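Ticket 738: Subtitles drifting out of step on Parri (family film, streaming copy)
Status: open, waiting on Clemero support
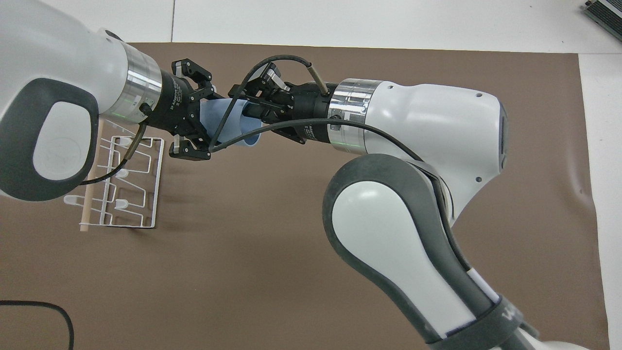
Hello again, and thank you for the quick reply this morning. I'm sorry to come back with such a long one, but you did ask for everything I'd tried, so I've put the kettle on and will go through it properly.

To recap, we run a little film club in Clellolport, and we'd like to show Parri at the end of May. It's the animated one with the lighthouse and the lost otter, and the children are terribly excited. The picture plays beautifully. The English subtitles start off fine, but by the scene in the harbour they are almost 2 seconds late, and by the song at the end people have finished singing before the words come up!

What I've done so far:

Signed out of Clemero and back in again. No change.

Deleted the downloaded copy and fetched it afresh. The drift began in the same place, just after the storm.

Played it straight from the website on my laptop, without the Branel box. The subtitles stayed in step all the way through – I watched the whole film to be sure, which was no hardship as it's lovely.

Plugged the Branel box back in and went through its settings. There is a subtitle delay option, set to 0. Changing it to 200 moved every line, so the opening was wrong as well, and I've put it back.

Tried another film on the Branel box, with subtitles on. Perfectly all right.

So it seems to be this film on this box, and I'm a bit stuck as to which of you to bother about it. Branel's help page says to ask the film service first, so here I am.

You asked for the error code. No message comes up on the screen, but the box keeps a list of its own under About, and each time Parri has been played there's a line reading "text track 2000". I don't know if that's any use to you.

Update, 4.40pm: I've now tried the French subtitles, and they keep time right to the credits. Only the English ones wander. If there's a corrected file you could send to our account, I'd gladly sit through the otter again and report back.

With many thanks for your patience,
Clellolport film club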